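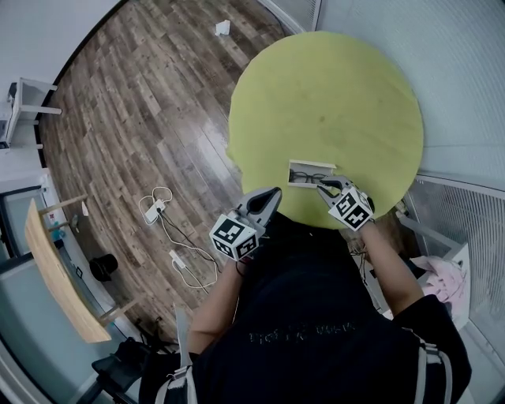

Gauge notes for the Enis shawl

October 2019

I have now swatched the Wendik laceweight on two needle sizes, 3.5 mm and 4 mm, and will use the larger. The yarn is a merino and silk blend in a grey colour Wendik calls Tagle. It blooms very little after a soak.

Ximeng Qian's pattern gives gauge in stockinette, although the body is almost entirely lace. I worked two repeats of Chart B instead and blocked them hard — wires on the long edges, pins at the points. The 3.5 mm fabric closed up again overnight. The 4 mm held its shape.

The chart has one error in my copy. Row 11 shows a left-leaning decrease after the centre stitch where the written instructions have k2tog. Follow the written version, otherwise the spine drifts to one side.

Cast on is 123 stitches. I used a knitted cast on, as long-tail was too firm for the scalloped edge. Ludger Albers suggests a lifeline every second repeat, in unwaxed dental floss. I put mine on the plain rows.

Next is the border, for which I still need to wind the second skein.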